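Toast (and the Two-Slot Toaster)
From my kitchen encyclopedia, letter T. Last touched up November 5, 2022

Toast is sliced bread browned by dry heat, and I could go on about it all day, so I'm going to try to keep this entry tidy. The browning comes from what food people call the Maillard reaction, where sugars and proteins in the bread get hot enough to turn into hundreds of new flavors. The outside dries and goes crisp and the middle stays soft (if you cut it thick enough, and please do cut it thick enough).

People were toasting bread over fires long before anybody owned a gadget for it. The oldest recipe card in my own box came down from Ottilie Zaugg, my great-great-aunt, and it's dated 1854. It says to hold the slice on a fork "till it is the color of a good saddle." I've never owned a saddle, but I get the idea!

Electric toasters showed up once there was a wire that could glow red over and over without burning out. Early ones did one side at a time and you had to stand there and flip. The pop-up kind took over after that, and the two-slot model is still what I'd tell most folks to buy. You drop in the slices, push down the lever, and a timer or a little sensor decides when they come back up. Four slots are great for a big family, but they hog the counter.

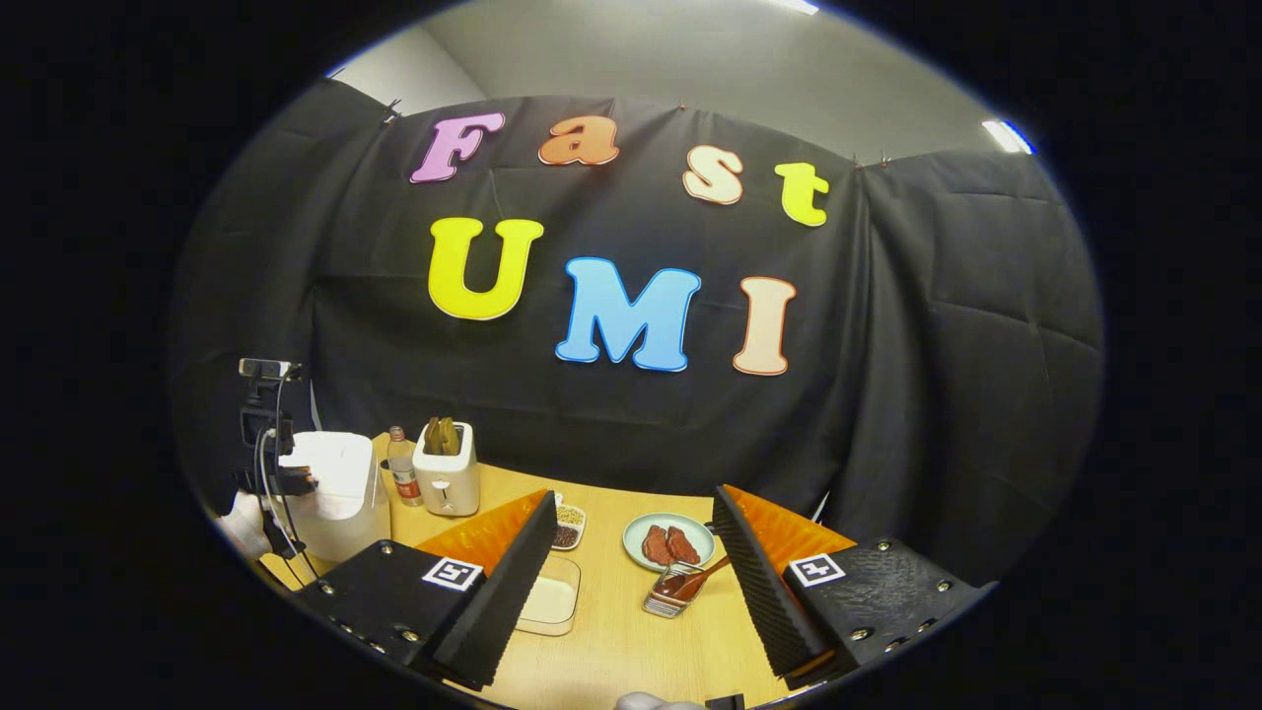 Now, bread matters more than the toaster does. Day-old slices brown more evenly than fresh ones, and sweet breads like brioche go dark fast, so turn the dial down. My neighbor Babak Ranjbar toasts straight from the freezer and adds 30 seconds, and I've come around to his way. Sourdough needs longer than you think.

Toppings could be a whole entry (see Butter, Jam, Cinnamon Sugar). Soft butter goes on right away, while the toast is hot, all the way out to the crust. I like sesame seeds over honey. Maricel Layug taught me condensed milk on toast, poured on thin, and I'd put that up against any jam in the store.

Care is simple. Unplug it, let it cool down, slide out the crumb tray and shake it over the trash. Never go poking in there with a fork while it's plugged in. My old Hasteck had no tray at all, so I had to hold it upside down over the sink, and crumbs went everywhere but the sink.

See also: Bread, Day-Old; French Toast; Melba Toast; Rusks. Rosalie Bachmann wrote in asking for croutons, and those are under C.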